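Two winters on and I'm still chuffed with the Fikar roof vent in our caravan – it really does shift the steam! Fitting took me a weekend, mostly scraping off old sealant and swearing at the trim ring, but the seal went down flat and hasn't let in a drop. Cost me £50 from the chap at Tistbridge. The low speed is lovely and quiet, so you can leave it on all night. Get the longer screws, mind.

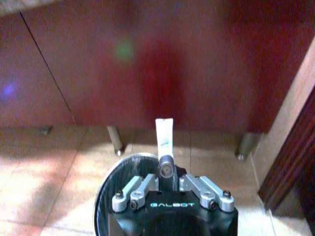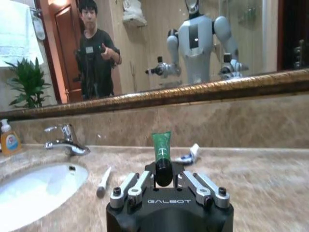 Second one: green tube, marble top.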